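用腕部相机做齿轮插轴:从采集到微调的步骤

本页记录 Lalard 流程里齿轮插轴一项的做法。方法分两段:先用示教数据训练一个粗定位策略,再用腕部图像回归齿轮孔与轴的残余偏差。装配代码在 Kermani 仓库的 insert 目录下,相机内参请先标好。

一、采集

1. 固定轴座,记下轴的基座坐标。
2. 手动示教抓取和接近,到轴上方 7 毫米处停住,保存位姿。
3. 从该位姿起随机平移,每个方向不超过 2 毫米,各存一张腕部图像和对应偏差。
4. 换一个齿轮姿态,重复第 3 步。

我们一共存了 1,839 张,剔除模糊和过曝的以后,剩 933 张用于训练。Dimas Siregar 写的筛选脚本只看孔边缘的梯度,阈值在配置文件里改。

二、训练

骨干网络用预训练权重,前几层冻结。输出只有两个数,即 x 和 y 方向的偏差。训练 40 轮,学习率在后半段降到十分之一。不要做水平翻转增强,翻转后标签符号也要跟着变,原来的加载器不处理这一点。亮度增强可以开大一些。

三、检查抓取图像

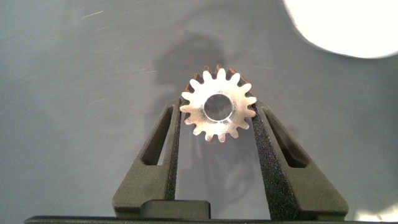
残差网络的输入取决于齿轮在指间的位置,所以训练前应先抽查抓取图像。重点看孔是否完整。图中齿轮夹在两指之间,端面几乎正对相机,中间的圆孔没有遮挡,孔内壁也看得到,这样的图像可以留用。端面下半部分的齿比上方亮得多,用固定阈值提取齿廓容易丢掉上面几个齿,因此我们只拟合孔的内圆。若孔被指尖挡住一部分,重新抓取,不要靠补全。

四、上机

先以低速运行,力阈值设小。网络给出的偏差每次只执行一半,再拍一张,连续两次小于 0.2 毫米才下插。接触后若轴向力上升而高度不变,退回重拍。齿轮偏转的情况目前不在输出里,Khurram Usmani 正在加第三个输出,改完会更新本页的配置说明。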